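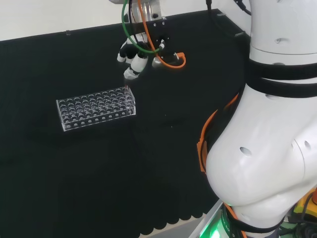

4. Color Terms in Free Listing

Elvia Bautista
February 2024

4.1 Procedure

The listing task followed the naming task after a short break. Each of the 129 participants was shown a set of printed photographs, one at a time, and asked to say which colors were in the picture. The instruction was kept the same for all participants: "Tell me the colors you see, in any order, and say when you are done." No time limit was set. The interviewer wrote down every color word in the order in which it was spoken, including repeated words, and turned to the next print when the participant said that the list was complete.

The full pool held 200 prints, drawn from household, street, garden, and workshop settings. Prints were assigned to participants by a fixed rotation so that no print was seen by the same person twice. Interviews were held at two sites, Lendthorpe and Bosano. Lighting at both sites was checked with a hand-held meter before each session, and sessions were moved if daylight fell directly on the table. Participants who reported a color vision deficiency took part in the interview, but their lists are left out of the analysis below.

4.2 Coding

Responses were coded at two levels. At the first level, the word was recorded as spoken, with any modifier ("light," "dark," "kind of"). At the second level, the modifier was dropped and the word was assigned to one of nine basic categories. Words that name a material or an object as well as a color were kept in a separate class and were assigned to a basic category only if the participant used a basic term for the same area later in the list. "Silver" and "gold" were the most frequent members of this class. "Orange" was treated as a basic term throughout, although its double meaning has led some earlier authors to exclude it.

Two coders worked independently from the written lists. Disagreements were concentrated in the band between gray and silver and were settled by discussion. Where no agreement was reached, the item was marked as unresolved and was not used in the order analysis.

4.3 White and black as listed colors

The main question in this section is whether speakers list white and black in the same way that they list other colors. If position in the list depended only on area, a color covering a large part of a print should be mentioned early and a color in a small part should be mentioned late. This was not the general pattern. In prints with large white areas and small areas of strong color, participants often began with the strong color and gave white near the end of the list or left it out.

Figure 3 belongs to this type. The large rounded segments are white and are divided by a thick black band, while orange is limited to the cables and yellow to a single component near the bottom corner. A small green light is also present. An account based on area places black and white first for this print. An account based on contrast places orange before white and makes no firm prediction for yellow and green, both of which lie close to the bottom edge.

Omission of white was more common among participants who asked, before starting, whether white "counts." Interviewers answered this question by repeating the instruction. Black was omitted less often than white, and participants seldom asked about it. One possible reading is that white is taken as the ground on which other colors appear, a habit that may be strengthened by the white border of the prints. A second set with gray borders was tried at Bosano in June, but the group was too small to separate the effect of the border from that of the site.

4.4 Limits of the order measure

Spoken order is an indirect measure. Some participants scanned each print from left to right and named colors as they came to them. Others grouped similar colors, so that yellow followed orange whatever their positions. Following Fragkou, we treat a list as ordered by position only if the participant kept to the same direction on at least three prints in a row. Lists that met this rule were analyzed separately and are reported in Section 5, together with the lists in which a color word was repeated.

Contact: Flovia Language Studies, Lendthorpe | © 2024 Flovia. All rights reserved. | Back to top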